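Direito do Trabalho II – apontamentos da aula 7
O período experimental e a denúncia do contrato

Na aula passada ficámos a meio da formação do contrato, e ainda bem, porque o tema de hoje é dos mais vivos da cadeira! O período experimental parece uma cláusula pequenina e depois enche metade das perguntas que recebo por correio electrónico.

1. Para que serve
Durante um tempo inicial, as duas partes avaliam se lhes interessa manter o vínculo. O trabalhador também experimenta a empresa – isto esquece-se muito nas respostas de exame. Enquanto dura esta fase, a regra é que qualquer das partes pode denunciar sem invocar justa causa e sem indemnização. Convém ler sempre a regra em conjunto com os deveres de boa-fé, que não ficam suspensos.

2. O caso Kuster
Vamos trabalhar com a Kuster, empresa de limpeza e manutenção com 200 trabalhadores e instalações em Korcombe e Sirside. Veronika Auer é contratada sem termo para a equipa de Sirside. Passados 70 dias, a chefia comunica-lhe oralmente que o contrato acaba nessa tarde. Na véspera, Veronika tinha informado a empresa de que estava grávida.

Primeiro passo: qualificar as funções, porque delas depende a duração do período experimental. Segundo passo: contar os dias de execução efectiva, descontando faltas e licenças. Terceiro passo (e aqui a discussão aquece sempre, adoro esta parte): ver se houve aviso prévio e que consequência tem a sua falta.

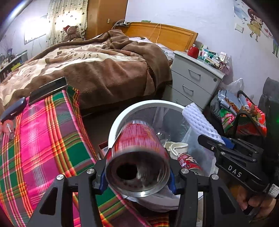 Seraina Reisinger objectou que, se a denúncia é livre, o tribunal nem devia perguntar pelo motivo. A objecção é excelente e obriga-nos a afinar a linguagem! Denúncia livre significa que o empregador não tem de alegar um motivo. Um motivo discriminatório continua proibido, e a proximidade entre a comunicação da gravidez e a cessação é um indício que Veronika pode levar ao processo.

3. Abuso do direito
Petro Symonenko, no texto de apoio, defende que a denúncia é abusiva quando se desliga por completo da avaliação do trabalho prestado. Rosalie Camenzind é mais cautelosa e exige prova de um fim alheio ao contrato. Leiam os dois – são curtos e discordam com muita elegância.

4. Para a próxima aula
Resolver a variante Kokham: mesma trabalhadora, mas com um contrato a termo anterior na mesma empresa e para a mesma actividade. Esse tempo conta? Reduz ou exclui o período experimental? Máximo de 2 páginas, com indicação das normas aplicáveis. As respostas entregam-se até às 18h da véspera, na pasta da turma.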